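Subject: Re: [scent-swap] Solid perfume going grainy
From: Ngaio Rutherford

Ans Hendriks wrote:
> I made up the beeswax and jojoba base from the list recipe in December
> and poured 40 tins. The first dozen are smooth. The rest have gone
> gritty on top, and the vetiver has nearly vanished under the orange.
> Same wax, same oil, same pan. Should I melt them down or bin them?

Don't bin them. Graininess in a wax base is nearly always down to slow or uneven cooling, and your first dozen probably set faster than the ones you poured last. The scent should be fine to wear as it is.

If you want them smooth, scrape the tins into a jug and melt over water on a low heat. Take it off as soon as the last bit of wax has gone – you will lose some of the orange, so have a little spare to add back. Stir, then pour into tins that have been standing somewhere warm.

On the vetiver, I'd wait. Mine was hard to find for the first three weeks and then came through well. I used the one from Badawi, which is smokier than the Kundis one and holds up better in wax. If yours is Kundis you may need a few drops more per batch.

Sastico have stopped doing the small slide tins, by the way. Usell still has the round ones with the screw lid, and I have 335 of those left from the last group order if anyone wants to split them. Postage at cost. Please write to me off list.

Ngaio

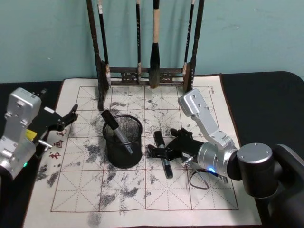 Can the remelted base be used for a different scent?

Only for something that goes with orange and vetiver, as the old oils stay in the wax and will show through.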